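Building an Arm at Home: Notes for the Fourth Evening
Shared Workshop Course, Plandska
Notes by Ehsan Shahbazi, tidied up 22 April 2018

Welcome back, everyone, and a particular welcome to those of you who missed the third evening and are going to spend the first part of this one catching up over somebody's shoulder. Please don't worry about it. The people who had their bases bolted down last time have mostly had to take them off again, so you are closer to the front of the queue than you think.

Tonight is the evening I look forward to most, as we leave the shoulder and elbow alone for a bit and get on with the gripper. We'll also spend a good while on the practice model on the computer, which a few of you asked about over the washing-up (thank you, by the way, to whoever did the big teapot).

Where we should all be by now

Your base should be fixed to the bench or to a heavy board. The shoulder joint should turn by hand without grinding, and the elbow should stay put when you let go of it halfway. If it sags, have a look at the grub screw on the elbow collar before you blame the motor. I blamed the motor on my first arm, the one I called Rumen, and I bought a second motor, and Rumen sagged just as badly with that one in. The screw wanted a quarter turn.

If your cables are still hanging in a loop by the elbow, leave them a little longer than looks tidy. I know it's tempting to pull everything snug with ties, and it does look lovely on the bench, but the first time the arm reaches right out you'll hear a small click and that will be your connector. Bend the elbow as far as it goes both ways, and only then put the ties on.

The gripper

We are using a two-finger gripper for everybody, including those of you who have been drawing hands with thumbs in your notebooks. Do keep the drawings! Two fingers will pick up nearly everything you'd want to move around a kitchen or a shed, and there is only one motor to look after.

Each finger hangs from a little linkage, a set of short bars with pivots, so that the tip stays pointing forwards as the finger swings in and out. Put the left one together first and leave the pivots a touch loose. Then do the right one as its mirror, and I do mean mirror: lay the two side by side on the bench before you fit either of them, with the pads facing one another. Every year I've run this course somebody has made two beautiful left fingers, and twice it was me.

When both are on, open and close them by hand, slowly. You are feeling for one side arriving before the other. A small difference can be taken out at the motor horn by moving it one tooth. A large one means a bar is in upside down, and it's quicker to take the finger off than to squint at it.

The pads come last. The Vikeck pads in the blue tub are meant to be cut with scissors, so cut them generously and trim afterwards. Please wipe the fingertip before you stick anything to it.

Closing gently

Start with the motor speed at 20 in the settings page and leave it there until I've been round. I know it feels like watching paint dry. At 30 the fingers come together with a snap, and a half-tightened pivot will walk itself out in no time at all. Set the opening with a folded tea towel between the fingers, close on it, and listen. A steady hum is fine for a moment. If the hum carries on, the motor is still pushing, and the closing limit wants backing off by 2 and then trying again.

Once it will hold a tea towel, try a cork, then an empty matchbox. Leave eggs for home, please.

The practice model

Moradi is the name of the little program on the two workshop computers, and also on the memory stick if you'd like to take it away with you. It gives you an arm in a made-up room, and you can drive it about, crash it into the wall and press reset, with no harm done to anybody's evening.

The thing that takes some getting used to is the wide view from the wrist. Straight edges bend, more and more as they get near the rim, and a thing at the side may look much further off than it is. Practise lining up with an opening in the middle of the view first. Go forward a little, stop, look at where the fingertips sit against the edge of the opening, correct, and go forward again. People who come from computer games want to do it all in one graceful sweep, and good luck to them, but the stop-and-look method is the one that carries over to the real arm.

For next time

Bring your gripper even if it isn't finished. Bring a small screwdriver with your name on it, as the shared ones have been wandering off. If you can spare it, do 8 runs with the practice model and jot down which side you drifted towards. The next block of evenings starts in July, and there's a sheet by the door if you'd like to carry on.

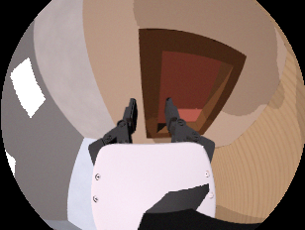
Should I tighten the finger pivots fully before I try the motor?

Tighten them until the wobble has gone but the finger still swings freely under its own weight, then run the motor slowly and check them again afterwards.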